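Wernum Tenants' Newsletter
7th August

Storage rooms: what changes this fall

The ground-floor storage rooms at Wernum will be reassigned before the heating season starts. Tenants on the north stair move first, then the south stair. Letters with the new room numbers went into mailboxes this week. If yours is missing, leave a note at the Flernier office window and a copy will be printed for you.

The old rooms were laid out when the building had fewer apartments, and the waiting list has been closed since May. The new plan adds 12 compartments by splitting the two long rooms behind the bicycle entrance. Jeson, the firm that did the mailbox doors, is building the partitions. Drilling will be kept to weekday mornings.
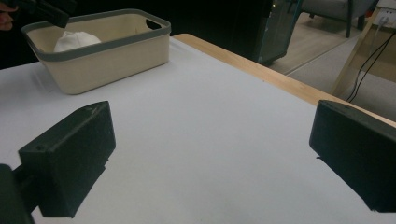
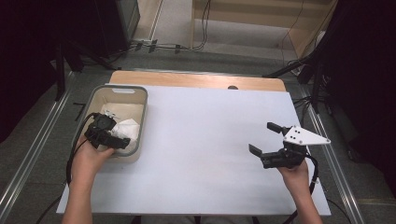
House and Building

Each apartment gets one compartment. The fee stays at 4 a month and goes on the regular bill. Keys carry a deposit of 200, paid back when both keys are returned. A tenant who already paid a deposit under the old plan does not pay again — bring the old key and it will be exchanged.

Please empty your present compartment before you collect the new key. Paint, gas bottles and car batteries may not be stored in either place. The Baláž depot takes all three on Saturdays, and there is no charge for household amounts. Tires are allowed if they are stacked against the back wall.

Things left in the hallway will be tagged and held for a month. Last year's clearing of the hallway cost the building 3000, most of it for hauling, and that money came out of the repair budget. The stair lights on the south side were put off as a result. They are now back on the list for this winter.

Plastic boxes with lids hold up better than cardboard on the ground floor, where the walls sweat in spring. Put your apartment number on at least two sides. The light switch for the new rooms is outside the door, on the left, and it runs on a timer.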